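Play food

Play food is the name for toy versions of foods, dishes and kitchen goods used by children in pretend cooking, shopping and serving games. It is sold as single pieces or in sets, often with plates and utensils.

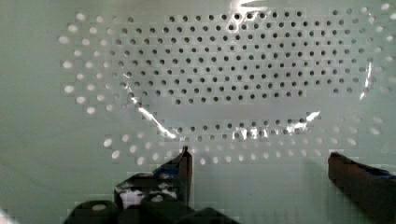
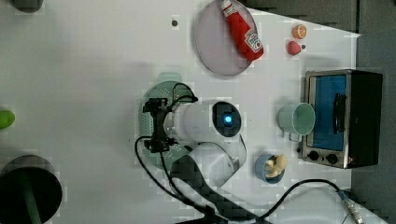

Toy kitchen items, with a ketchup bottle lying across a round plate.

Common materials are molded plastic, wood, felt and cloth. Fruit, vegetables and bread are the usual subjects, and condiment bottles and boxed goods are found in larger sets. Some pieces are made in halves joined by hook-and-loop tape, so that they can be "cut" with a blunt toy knife.

Pieces are seldom made to scale with one another. A strawberry may be nearly as large as an orange slice, as very small parts are a choking risk for children under three.

The Wenberg range, first sold in October as a boxed set of 14 pieces, was later split into 2 smaller sets for fruit and breakfast foods. The toy collection at Listlow holds 3,000 pieces of play food, most of them plastic.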